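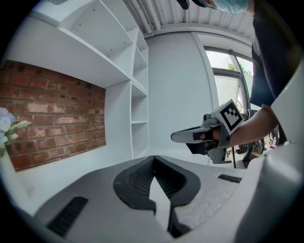

Skulby underlay goes beneath floating floors and stops the people downstairs from learning your walking habits. It comes in rolls of 28 metres, 6 mm thick, and cuts with an ordinary utility knife. You'll make dust when you trim the boards above it, so wear a mask, even a light blue surgical one if that's all you've got – a proper P2 is better. Short sleeves are fine. Knee pads are wiser.

Lay it foil side up. Caroline Wanyama in our showroom has a sample laid the other way, and it makes a very convincing crisp packet.

Suits concrete, particleboard and old floorboards, provided they're flat. It will forgive a small dip but it won't forgive a nail. Not for use under carpet, tiles or optimism about rising damp.

Joining tape is sold separately, as joining tape always is.

Roll width: 1 metre
Tape needed per 250 square metres: more than you bought
Minimum trade order: 200 square metres

For cut lengths, ask for Bautista Leiva at the trade counter before noon.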